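**Open day review: minutes**
Graslow site, November 13, 2021

**1. Previous minutes**
Accepted with one correction: the Nilo controller was delivered in August and is now in service.

**2. Attendance at the open day**
88 visitors were booked in. Pruitt sent a party of 4, who stayed for both demonstrations. The second session started late while the booking list was checked at the door.

**3. Hand-held gripper demonstration**
The operator worked at floor level with one gripper in each hand. Each gripper carries a marker cube, from which its position is tracked. Visitors were told that the recorded movements are used to train the Arkeo arm, and that no arm would be run during this part.
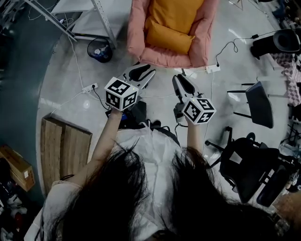 Questions from the Pruitt party concerned loss of tracking when the cubes are turned away from the camera. The reply given was that short gaps are filled in software and longer ones cause the recording to be discarded. Pruitt asked for the gap limit in writing. Agreed to send it with the test notes.

It was noted that people standing at the back could not see the jaws. A raised work surface was proposed for the next open day. Agreed in principle, subject to the reach of the operator being checked first.

**4. Arkeo arm demonstration**
Run for 60 minutes behind the guard rail. One stop was recorded, caused by the rail switch. Restarted under the normal procedure. Switch to be replaced before further use.

**5. Costs**
A limit of 3000 pounds was set for the next event, to include printing and the hire of seating. Catering to be quoted separately.

**6. Actions**
- Gap limit and test notes to Pruitt.
- Rail switch: order and fit.
- Check reach at the proposed surface height.
- Revise the booking list layout.

Date of next meeting to be circulated.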